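3.2 Study sites and guest equipment

The survey covered 94 holiday properties in the Terley district, all rented by the week and all outside the town limits. Most are converted farmhouses. A smaller group, built since the road was widened, is made up of villas sharing one garden and one pool. We left out hotels and campsites, which are licensed under separate rules and keep their records differently.

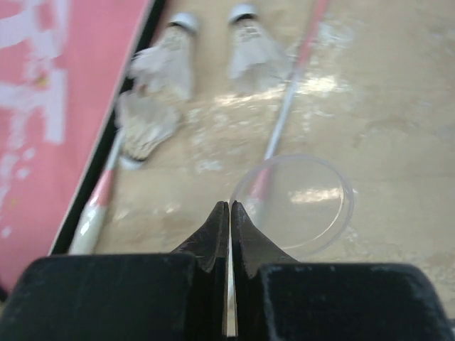
Figure 4. Gripper with the fingertips close together, over a beige floor.

Guest records came from two booking agencies, Sayegh and Clirum. After removing duplicate and canceled bookings we had 2,943 stays. Each record gives the length of stay, the size of the party, the price paid and any extras ordered before arrival. Neither agency keeps the age of guests, so families with children could be identified only where a cot or a child's bed had been requested. This almost certainly undercounts families with older children.

Distance to the nearest beach was measured by road and not in a straight line. The difference matters in Terley – the coast road follows the ridge, and a villa with a clear view of the water may still be a long drive from it. 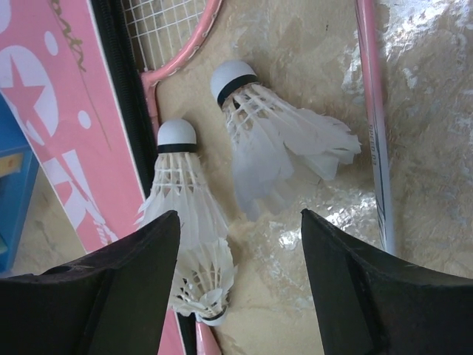

Owners were sent a questionnaire in November, after the season had closed. It asked what was provided on site, what had been added in the past year and what guests had asked for that was not available. We received 60 usable replies. Owners of single farmhouses answered more often than owners of grouped villas, where a manager usually handles the mail. Replies were not weighted to correct for this.

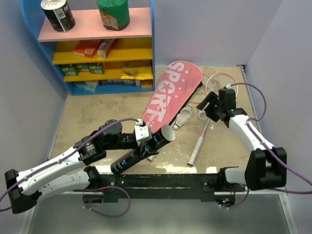 Extras were sorted into kitchen, garden, pool and games. The sorting was done by item and took no account of price or of where the item was stored. Packaging counted as part of the item it came with, so a black tube with small white lettering and a blue stripe, like the one held by the left arm, would not be entered on its own line. Items shared between villas were entered once for the whole site.

The Grutirum valley was treated as a separate zone. Its properties are older, stand among olive groves and have few neighbors, and their owners tend to set prices by the month.

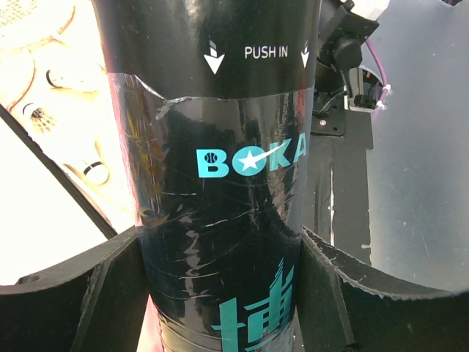

Prices were converted to an index with the district average set at 100. Cleaning fees were included where the agency listed them as compulsory and left out where the guest could decline them. Local tax was left out throughout.

12 shares | 3 comments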